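Bemlow Dry Mix Room – Progress Report to Stemadeo, February 2020
Prepared by Pin-yu Tsang

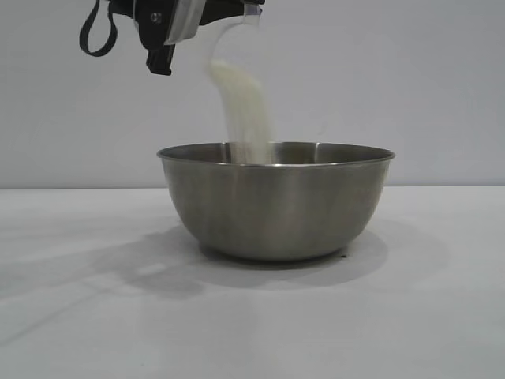

The reporting period covered transfer of the small-batch weighing step from hand work to the robot cell. The main line, in service since 1991, was not changed. Work was limited to dry granular ingredients poured from open containers. Powders that cake are out of scope until the next phase.

Status

The cell now handles 40 of the 62 recipes in the small-batch book. The remaining recipes call for flakes or sticky solids and are still portioned by hand. Pour angle is set per ingredient and held in the recipe file. Flow at the start of a pour is still the main source of overshoot – the last part of the pour is slow and well controlled.

Effect on staff

Four operators worked the weighing bench before the change. All four remain in the room. Two load and clear the cell, one portions the remaining recipes, and one has moved to batch checks and record keeping. Lifting and repeated wrist movement are lower for the two at the cell. Both report that waiting between pours is the least welcome part of the new job, and we are testing a schedule in which they rotate with the bench every half shift.

Yao-tsung Chou ran the operator training. It took longer than planned. Clearing a fault was learned quickly, but editing a recipe file was not, and the edit screen has been sent back to Sternell for rework. Until it is returned, only the shift lead may change a pour setting.

Open items

– Spill on the table after a pour is wiped by hand and is not yet logged.
– The spare gripper fingers ordered through Zoubi have not arrived.
– Job descriptions for the cell operators are in draft. Pay grade is to be settled with the site manager in March.

Spending is within the approved budget. No change to the end date is requested.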